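From: Alvar Kristiansen
To: stavgate-housekeeping list
Date: Nov 29, 2018
Subject: Re: folding on the bed

Volkan Soylu wrote:
> I still say the bed is the best place to fold. It's flat, it's the
> right height, and you can't go to sleep until the job is done. I got
> through 23 items in 15 minutes on Sunday using the Duman fold.

Volkan, I've read this three times and I'm not convinced. A mattress gives under your hands. You press a crease into a T-shirt and the duvet swallows half of it. And "can't go to sleep until it's done" has never worked in my house, where the pile goes on the chair.

Look at one green thing on a big white bed: 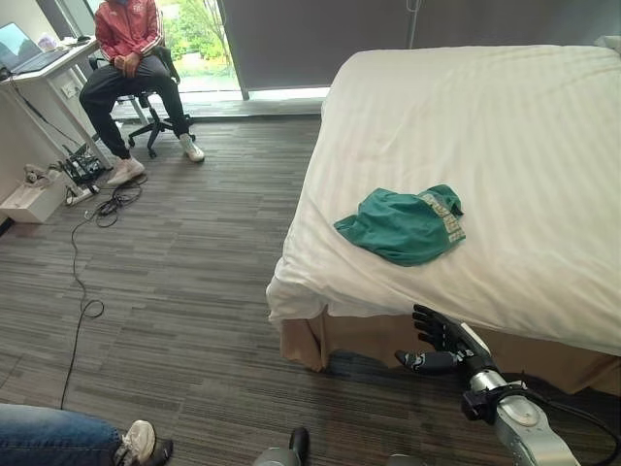 I'd want a hard surface for that. Anything with a band along one edge needs the band laid straight first, and on a soft cover it creeps as soon as you bring the sides over. A desk does it better, provided you clear the desk.

As for the Duman fold, is it any different from folding in thirds? The Pratora leaflet had the same thing in June under another name. I also doubt the Drolura folding board, at 199 kroner for 2 hinged flaps.

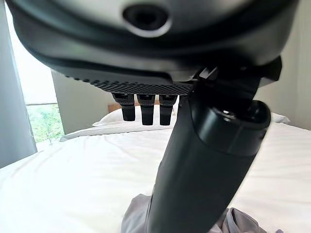

Photo: A. Kristiansen

If anyone has tried bed against table with the same basket of washing, please post your times, and say what state the clothes were in a week later. Speed on its own tells me very little.

Alvar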